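Sport Fishing, Unit 2: Line, Drag and the Pull of the Fish
Handout by Yee-man Lau

Before the next class please read this page and bring your own reel, if you have one.

Breaking strength. The number on the spool tells the load at which a dry, straight line should break. A knot makes the line weaker. In our exercises we use a line of 18 pounds.

Drag. The drag lets the spool turn before the line breaks. We set it at one third of the breaking strength, so 6 pounds for our line. Measure with a spring scale, pulling straight from the reel first, then through the rod guides. The second value is higher, and many students forget to write it.

Weight and pull are different things. A fish in water weighs almost nothing on the line. What you feel is its swimming force, plus the water pushing against its side when it turns across the current.

Rod angle. A high rod bends more and feels strong, but it often puts less force on the fish than a low rod. We will test this with the scale on the floor.

Homework: exercise 2 on page 113. Show the units in every step.

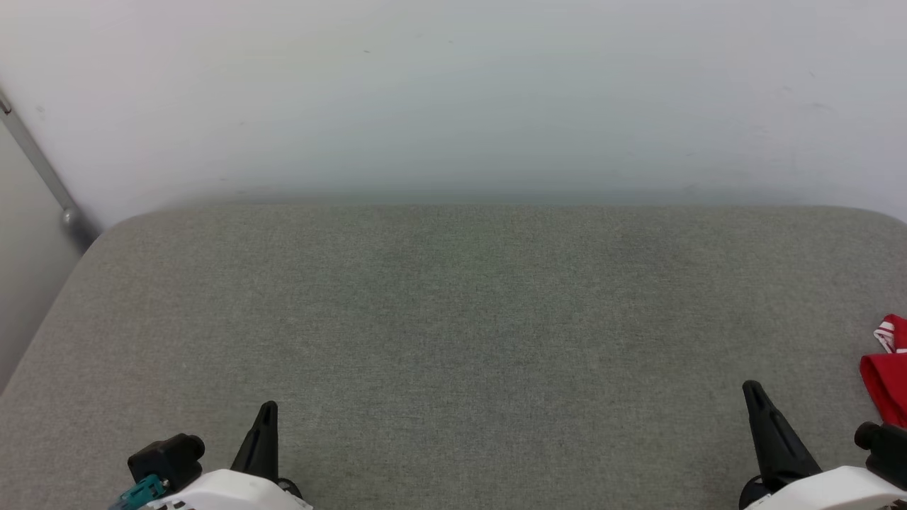

Gray woven upholstery, white wall behind.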